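April, Tuesday, started 8:40 a.m.
By the sim bench

Second week on the cup task and I finally feel like I'm writing down results and not just complaints. Quick recap for whoever picks this notebook up after me: we want a set of demonstrations of the arm moving the cups off the dark panel and into the bin next to it, all in simulation, enough of them and varied enough that the policy in Arain has something to chew on. The target for this round is 1,000 kept episodes. Kept, mind you, so the ones where I fling a cup across the floor don't count (more about flinging below).

Morning was mostly setup. I pulled the new room from the Plorkum scene library, the one with the mossy stone floor, and had to fight with the scale again. The table came in at the wrong height and the arm spawned with its base sunk into the top by a good bit. Moved it by hand, saved it, reloaded, sunk again. The trick is to save the table and the robot as one group and THEN reload. I wrote this down last month on a sticky note and the sticky note is gone, so now it's in the notebook.

I like the floor, by the way! It's ugly, but it's busy, and busy is what I wanted. The first batch was all recorded over a flat gray floor, and the policy trained on that batch got confused the second we changed anything at all. Rust spots, green specks, cracks everywhere, bring it on. The one thing that bugs me is how the texture repeats, you can pick out the same rust patch over and over if you look for it. Might matter, might not. I'd like to rotate the texture by a random amount for each episode, and that's on the list at the end.

Got the overhead view going around ten. I had it nearly straight down in the old setup, and now it looks from behind the arm, so you get the elbow in the shot. That's a trade. We lose sight of whatever is under the wrist, and with the cups this close together there's pretty much always one you can't see properly. 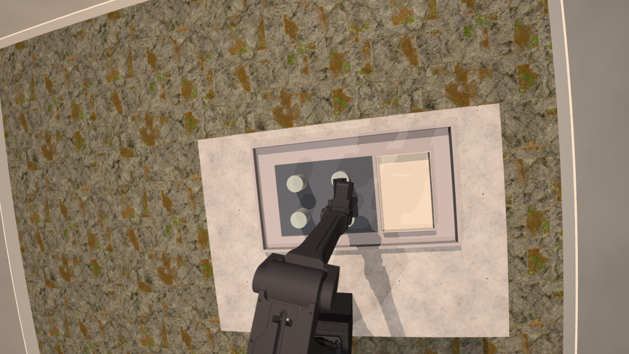
View from behind the arm, bin still empty. The fourth cup is nearly all behind the wrist.

I went back and forth on whether to call that a problem. My feeling right now is that it's fine as long as the other view covers for it, and if we ever put this on a real bench the arm is going to be in the way there too. So the policy may as well get used to it. What I don't want is for the labels to lie. The episode checker in Primer writes "4 visible" for every start state because it reads the positions straight out of the simulator, and that is just not what the camera gets. I changed the field name to "present" and will add a separate one for visible once I figure out a cheap way to compute it. If you've been using the old field for anything, go check your stuff.

Teleop notes, since I did a long stretch of it before lunch:

The lag is better after the driver change, but the wrist still feels like it's rotating through honey. I get good grasps when I come straight down from well above the cup and bad ones when I try to slide in sideways to save a second. Every single time I think I can save a second. The cups are smooth and the contact model is not forgiving, and a sideways nudge tips one into its neighbor and then both of them go for a walk. I had one roll off the panel, over the tray wall and off the table, and I'm still not sure how it made it over the wall.

So, rule for myself, and for anyone else driving: get over the cup, stop, go down, close, go up, and only then move sideways. It makes slower episodes, but they look a lot more alike, and the batch from last week where I was freestyling is a mess to learn from. There's an argument that we want some mess in there, recoveries especially, and I agree, but I want it recorded on purpose and tagged. Mess that sneaks in because I was hungry doesn't help anyone.

Speaking of which, lunch, then back at it at 1:15.

Afternoon was about the side view. The old placement looked at the table from the corner and it was too low, so the near cup hid everything behind it and the panel was a thin dark line. Raised it, pulled it back, and widened it a little. It now shows the whole arm from the pedestal up, and you can read the height of the fingers over the cups, which you can't do at all from the other view. 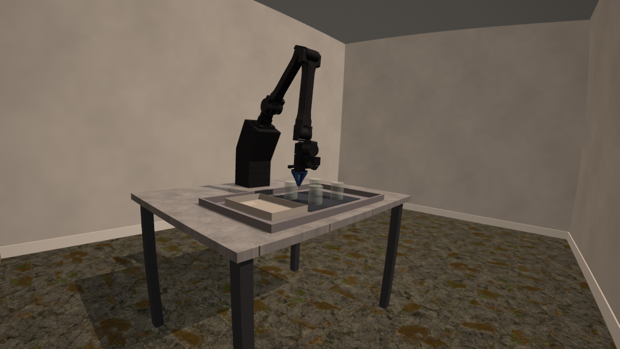
Two things I noticed while I was moving the camera around. First, the see-through cups are going to be hard for the depth channel. In color they're okay, the rims are light and you can find them, but the depth map has holes where the sides should be, and the holes change when the camera moves even slightly. I'm leaving depth in the recordings since it's cheap to store, but I wouldn't train on it yet. Second, I spent a silly amount of time on the lighting. The cup rims pretty much vanish if I push the light too hard, so I backed it off until I could find them again and left it there. I'll randomize brightness later inside a range that I've looked at with my own eyes, because the range in the default config goes way too bright.

Then more driving. Brernmont (the scripted collector, for the new folks) ran in the other window the whole time, doing its own episodes with the planner. The planner is great at volume and terrible at variety. By three it had cranked out 3,420 attempts, and after the duplicate filter and the success check we were left with 497. Yes, I was disappointed too. Most of what got tossed was near copies, where it started from almost the same pose and took exactly the same path. I looked at the sampler and the cup positions were only being jittered by a tiny amount, less than the width of a finger. Somebody (me) set that while debugging and forgot. Fixed now, so tonight's run should keep a much bigger share.

My own tally for the day is 79 by hand, all kept, all reviewed. That's low next to the scripted pile but I think they're worth more apiece. The approach angles are all over the place in a good way, and there are a bunch in there where I picked a cup that wasn't the closest one. The planner never does that. It always goes for the nearest cup, and a policy trained only on planner data will learn that nearest is a rule when it's really just what the script happened to do.

Stepping through the recordings frame by frame is dull, but I found a real bug that way. The gripper state in the log runs a couple of steps ahead of what's in the pictures. The log says "closed" and the fingers in the picture are still on their way. It's because the log stores the command and the picture shows the actual joint position, and I'd been treating them as the same thing for two weeks, ugh. For moves through open space it makes no difference. Right at the grasp it matters a whole lot, since that's the moment we care about most.
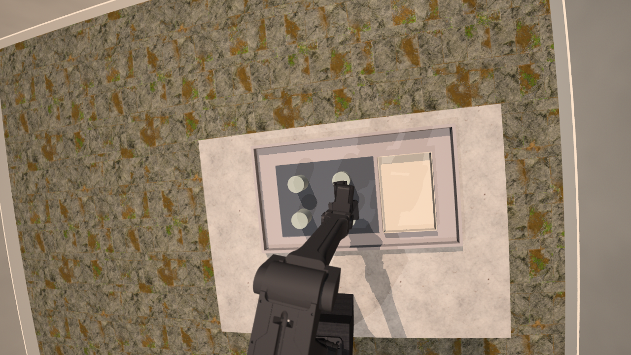 Fingertips at the top of the upper-middle cup. This is the part of the episode to check against the gripper log.

For now I'm storing both, command and measured, under separate names, and training should use measured for the input and command for the target. I reran the converter on everything from this week. Last week's hand episodes don't have the measured value saved, so they either get dropped or get patched by replaying the commands in the simulator. I tried replaying one of them and it came out different from the original (the contacts aren't repeatable enough), so I'm leaning toward dropping them. It hurts, but they were the freestyle ones anyway.

Also did a pass on the review tool, so that you can flip between the two views with one key. Before this you had to open them as separate files and line them up yourself, and I kept comparing frames from different moments without noticing. If you review episodes with me this week, use the new version. The old one still opens but it's wrong about the time offset.

One more thing on the start states. Right now every episode begins with the arm parked over the table, and the pose varies a bit but not much. I'd like maybe a quarter of them to begin with the gripper already low near a cup, or with a cup already in the bin. The policy will end up in those places on its own sooner or later, and it'd be nice if it had seen them before.

To do, not in any order:

- overnight run with the wider cup jitter, check the duplicate filter first thing
- random texture rotation for the floor
- brightness range, narrow the top end
- "visible" field in the checker
- decide on last week's episodes
- record a short set of recoveries on purpose, tag them
- start states with one cup already in the bin
- move the camera positions out of my personal config and into the shared one (I keep forgetting this)

Left the scripted run going at 5:50. Disk has room. If it's stopped by the time you get in, look at the log before restarting, last time it was the license check and restarting just ate the log.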